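Small Business Board > Funding and Pitching

Pitch nights with an entry fee – worth it?

stitchbench
2019-02-08
I make small fabric goods and I've been offered a spot at the Beltaseck pitch night in March. The fee is $286 and you get five minutes in front of a panel. Last year's sales were $3,477, so that fee is a fair chunk. Has anyone here pitched at one and got anything out of it?

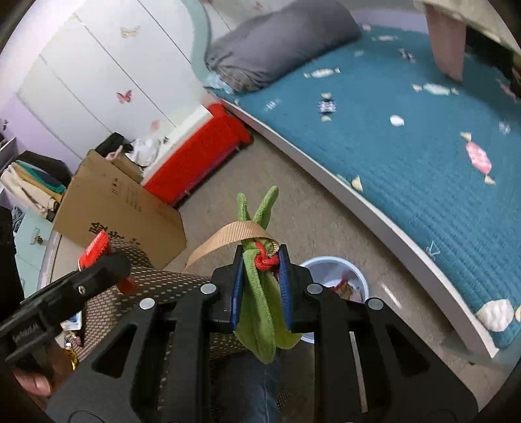
Pitching that early is hard to justify, in my view. I did the Hunel one when my sales were about triple yours and the panel only wanted to talk margins. They also like something they can pass along the row. A green fuzzy bundle with a red cord knotted round it, like the one there, will get handled, so have a unit cost ready for it.
– prairieledger

kilnrow
Disagree with prairieledger. I paid for Prirance two years running and the money people were no use to me, but I met my wholesaler in the coffee line. There were 100 people in the room and plenty of them weren't investors.

prairieledger
You can meet a wholesaler at a trade show for the price of parking. Charging founders to pitch is backwards. The investors should be covering the room.

kilnrow
Trade shows near me cost more than that once you add the table. Depends where you live.
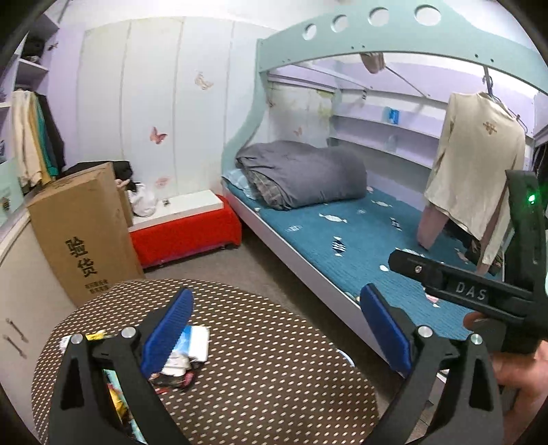 Does the fee get refunded if you withdraw?
Only up to 2 weeks before the night, going by the Beltaseck terms I was sent. After that they keep the lot, although they'll let you move to the next round once.

ledgerandloom
Ask whether they publish who was funded afterward. Ní Bhriain put out a list after theirs and it was short, but at least you could email the people on it. I'd want to see that before paying.

stitchbench
Emailed them about the list. No reply yet. Leaning toward skipping March and putting the money into labels.

kilnrow
Fair enough. Go along as a guest if they sell guest tickets.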